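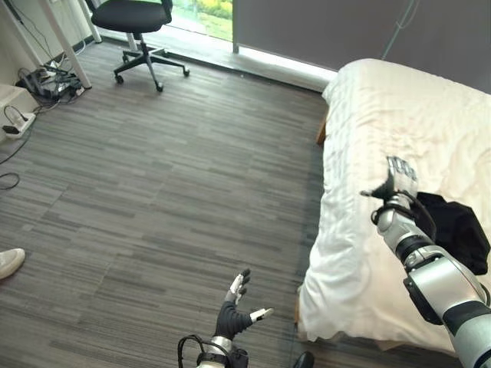

Mirdale Short Stay
ROOM CHECK - UNIT 11 (bedroom only, kitchen and bath on seperate sheets)
October round, started 9.40 am

Key: OK / FIX / WATCH / N/A

1. FLOOR

Carpet tiles, lifted edges - OK. Pressed along all the seams with my foot, nothing curling.
Carpet tiles, stains - OK. Grey stripe hides a lot so got down low with the torch.
Trip hazards on walkway, door to bed - FIX. Loose black cable. Coil away before anyone makes up the bed.
Spare tiles in store - WATCH. One box left, Stesonia range. Reorder before the colour gets dropped again.

2. BED

Frame, wobble - OK. Pushed at the head and foot ends, no movement.
Frame, splinters and sharp corners - OK. Ran a cloth down the light wood, didn't snag. Corner on the chair side is the one people walk into, checked twice.
Bolts - FIX. One at the foot turned a quarter by hand. Tightened. Check again next round.
Slats - OK
Mattress underside - OK. No marks, no bugs, label still on.
Sheet - FIX. Creased all over, hanging low on the long side. Strip and redo, tuck it in properly this time. Off-white set is fine to keep using, no holes.
Loose items on bed - FIX. Black clothing in a heap on the sheet. Hang or fold, not back on the bed. Check pockets before it goes anywhere near the wash (last round: one pen, one whole load ruined).
Clearance bed to window - OK

3. CHAIR

Five-spoke base, cracks - OK
Castors - WATCH. One sticks, hair round the axle. Pulled out what I could, needs the little hook tool.
Gas lift - OK. Sat five minutes, didn't sink.
Mesh back - OK, no tears
Position - chair can stay by the window but leave enough room to get at the blind.

4. WINDOW AND BLIND

Glass, cracks or chips - OK
Latch - OK, stiff. Bit of silicone spray.
Sill - FIX. Dusty in the corners. Wipe, dont soak.
Roller blind, fabric - OK
Roller blind, runs straight - WATCH. Creeps to the left on the way up.
Blind cord - FIX, PRIORITY. Thin pull cord hanging near the right hand side, needs to be secured to the wall with a cleat or tensioner. Has to be done before the next family booking. Wuisan cleats are in the van, screws are not. Pick up screws.
Blind warning tag - missing, ordered, part 3086
Leaves against glass outside - WATCH. Yellowing now, gutters will be next.

5. ELECTRICAL

Smoke alarm, test button - OK, loud
Alarm battery date - OK
Power points - OK, no scorch marks, nothing loose
Leads under bed - none
Heater distance to bedding - N/A, heater's in the cupboard. Rule is still 300 mm behind it and a metre in front, please stop shoving it up against the bed.

6. GENERAL

Door closes and latches - OK
Door swing clear of furniture - OK
Smell - slightly stuffy. Window open for 17 minutes, better.
Exit plan on back of door - FIX. Still the old Pokeck one, wrong stairs. Print new.

TO DO, IN ORDER
Cord cleat
Exit plan
Cable and clothes off floor and bed
Remake bed
Sill
Castor

Recheck items 2 and 4 once the cleat is in. Rest can wait til next month.

Finished 10.25 am, key back in the box.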